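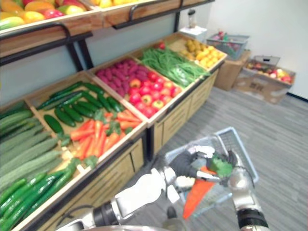 Burner: Teaching a Two-Handed Robot to Do the Grocery Shopping

Student project report, spring term
Dolores Halvorsen and Lyle Dunleavy

1. What we set out to do

The original proposal promised a robot that could shop from a list. The version our advisor signed, after some crossing out, promised a robot that could move one piece of produce from a stand into a basket, and tell us which kinds of produce gave it trouble. We kept the title from the first version.

The question we ended up studying is narrow. When a policy is trained on demonstrations by a human operator, does it help to label each demonstration with the kind of grasp the operator used? Our guess was yes. Most of this report concerns how much yes, and for which vegetables.

2. Setup

We built our shop in one room, with a wooden stand in two tiers. Cucumbers, zucchini, carrots, radishes, apples, green beans and potatoes go on the lower tier and mangoes on the upper one. One hand holds a wire basket by the rim while the other does the picking. Holding the basket sounds like the easy job. Dunleavy, who operated that side for the first month, would like it on record that a basket drifts, and that a carrot released over a drifted basket lands on carpet.

Demonstrations were recorded with a head view and a wrist view. The control software is Birnent, which we inherited from last year's group together with a folder of comments such as "do not touch" and "touched it, sorry." Our own additions, the labeling tool and the training scripts, are called Burner. The name was chosen at the end of a long Wednesday and there is no story behind it.

3. Grasp labels

We used two labels. A "stem" grasp takes the item by its leaves or stalk and lets the body hang. A "body" grasp closes the fingers and thumb on the item itself. Carrots are the obvious stem item, with a leafy top that amounts to a handle. Apples are the obvious body item. Everything else was argued over.

Peppers were argued over the longest. They lie against one another, they shine, and several of them are nearly the same red. In the wrist view the thumb can be touching one pepper while the fingers are above its neighbor, and a person watching the recording may not know which one the operator wanted. We labeled these by asking the operator. When the operator could not remember, the recording went into a group called Dustier, after the folder it was saved in. 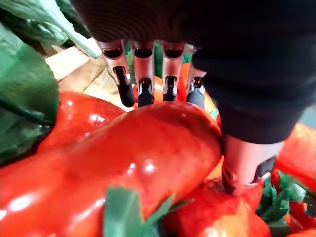
Figure 2. Wrist view during a pepper reach. The thumb is on one pepper and the four fingertips are just above another.

4. Data

We recorded 1,363 demonstrations. Of these, 702 were labeled body and 388 were labeled stem. The remaining 273 are Dustier. That last number is larger than we would have liked, and we briefly considered liking it anyway.

We trained three policies on the same network: one with no labels, one with labels on everything we could label and Dustier thrown out, and one with Dustier kept in under a blank label. Halvorsen expected the second to win. Dunleavy expected the robot to knock over the stand.

5. Results

The labeled policies did better than the unlabeled one on carrots, and the difference was plain enough that we stopped arguing about it. Without labels, the hand tended to aim for a point between the leaves and the body and close there, a compromise that pleased neither end of the carrot. With labels it went for the leaves.

On apples and potatoes the labels made no difference we could defend. There is only one sensible way to pick up a potato, and the network found it without our help.

Peppers were the surprise. Keeping Dustier in gave the better policy. We had treated those recordings as junk, but many of them show the operator starting toward one pepper, running into its neighbor, and adjusting. The policy trained without them hesitated over the pile and often backed out with nothing. The one trained with them picked up a pepper more often, though it was frequently a different pepper from the one we had asked for. We scored that as a failure – the customer, presumably, would have gone home happy.

6. Limitations

All the peppers are artificial, so nothing bruised and we learned nothing about squeezing too hard. One pair of operators made every demonstration, and our habits are surely in the data. Dunleavy approaches everything from the left.

The stand was never moved between training and testing. We meant to move it in the last week and spent the last week on Hattori, the evaluation script, which had been counting a drop onto the carpet as a delivery. All results above were rescored by hand after we fixed it.

7. Next steps

Next year's group should record the intended item before each reach, by voice or by button, so that Dustier never needs to exist. They should also test with the stand turned. The Birnent folder is where we found it, with our comments added.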